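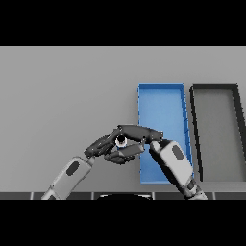 Ruwan Siriwardena asked whether a handover that finishes with both hands still touching the part should be scored as a handover at all, and said he would not sign off the success rate until the release rule was written down. The rule has now been written down and is item 6. The rest of the checklist has been gone through again with his comment in mind.

Pre-release checklist, simulated two-arm transfer
Method under test: Stimuto (shared grasp prediction for both hands)
Simulator build: Vedeck, lab branch
Baseline: Llorente controller
Date of inspection: August 12, 2025
Status: open, see items 5, 9 and 11

Each item is marked Pass, Fail, Open or N/A. Comments stay in the record after an item is closed.

Scene and assets

1. Scene file matches the one named in the paper draft.
Pass.
Comment: The draft gave the old file name in the appendix. Corrected.

2. Trays load in the same position at every reset.
Pass.
Comment: The blue tray and the dark-rimmed tray beside it are both fixed to the table. In an earlier build the blue one could be nudged by a forearm, and the policy learned to lean on it. Please don't unfix them to "make it more realistic" without rerunning everything.

3. Collision shapes checked against visual shapes for both hands.
Pass.
Comment: Checked with the collision overlay on. Fingertip shapes are slightly fatter than the visual mesh. We left them that way and say so in the limitations section.

4. Part is modelled with a real opening, where the task calls for one.
Pass.
Comment: The first version of the small cylinder had a solid collision shape with the hole only drawn on. A fingertip can now enter the opening. This lowered the scores for both methods and we kept the lower scores.

Physics

5. No interpenetration above the limit during the two-handed phase.
Open.
Comment: Over 300 episodes the log flags 9 where a finger sinks into the wall of the part for longer than we allow. All of them are in the stage when both hands have hold of it. The part is small and the hands are large, so there isn't much surface to share, and the solver gets squeezed from several sides. We have tried a shorter time step on the flagged seeds. It clears some of them and slows the run badly. Until this is settled the flagged episodes are counted as failures whatever the part did afterwards.
Reply, R.S.: Agree with counting them as failures. Do the same for the baseline, please, and put the flag in the results table so a reader can see how often it fires for each.
Reply: Done for the table. Baseline rerun is queued.
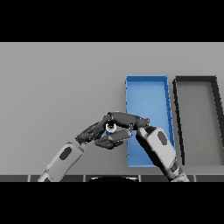 The same solver settings have to be used for Stimuto and for Llorente, and this is easy to get wrong, as the baseline still reads its own settings file. Compare the two files line by line before starting a run. Don't rely on the launch script to do it.

6. Release rule is written down and applied by the script, with no judgement by eye.
Pass.
Comment: A transfer is scored only when the giving hand has no contact with the part, the receiving hand still has contact, and this holds until the end of the settling period. A part held by both hands at time-out is a failure. Under the old rule it was a success if the receiving hand had the larger contact force. That rule was generous to us. Figures made with it have been removed from the shared folder.

7. Friction values recorded with each episode.
Pass.
Comment: They are drawn at reset and saved in the episode header. If the header is missing, throw the episode out.

8. Arms stay within joint speed limits.
Pass.
Comment: The limiter was off in the demo build and on in the evaluation build. It is now on in both.

Method and reporting

9. Seeds used for tuning kept apart from seeds used for evaluation.
Open.
Comment: We found 14 seeds in both lists. They came in when the lists were merged for the Trinus cluster. The evaluation list has been remade but the numbers in the draft are still from the old one. Do not quote the headline rate to anyone outside the group yet.
Reply, R.S.: How much does it move?
Reply: I don't know yet and would sooner not guess. The new run uses the same number of episodes.

10. Failure categories agreed before the failures are looked at.
Pass.
Comment: Categories are: dropped before contact by the second hand, dropped during the exchange, not released, penetration flag, time-out. "Awkward grasp" has been taken off the list. We had 2 people labelling and they could not agree on what it meant.

11. Ablation without the shared prediction is included.
Open.
Comment: The claim in the paper is that the hands do better when one network predicts both grasps together. At the moment we only compare against Llorente, which differs in several other ways as well. We need our own method with the prediction split, one network for each hand, all else equal. Training is under way. If the gap closes, the claim has to be rewritten and the title probably has to change too.

12. Results given for each direction of transfer.
Pass.
Comment: Left to right and right to left are reported separately. Don't average them. The training set has more of one direction and an average hides that.

13. Rendered video comes from evaluation episodes.
Pass.
Comment: Episode numbers are in the caption file. Failures are included in the supplementary video, in the order they occurred.

Before any hardware run

14. Stop button tested with both arms powered.
N/A for this release. No hardware results are claimed.

15. Grip force limit carried over from simulation to the hand controller.
N/A for this release.
Comment: Leaving a note for whoever picks this up in November. The simulated limit is set for each finger and the real controller sets one for the whole hand. Copying the number across would be wrong and could damage a fingertip when the two hands press against each other through the part. Start low, with the part clamped to a stand and only one arm moving.

16. Clear area marked round both arms.
N/A for this release.

Actions carried forward

Baseline rerun with the penetration flag, then update the table.
Full evaluation on the remade seed list.
Split-prediction ablation, all seeds, both directions.
Ruwan to reread item 6 against the script and initial it.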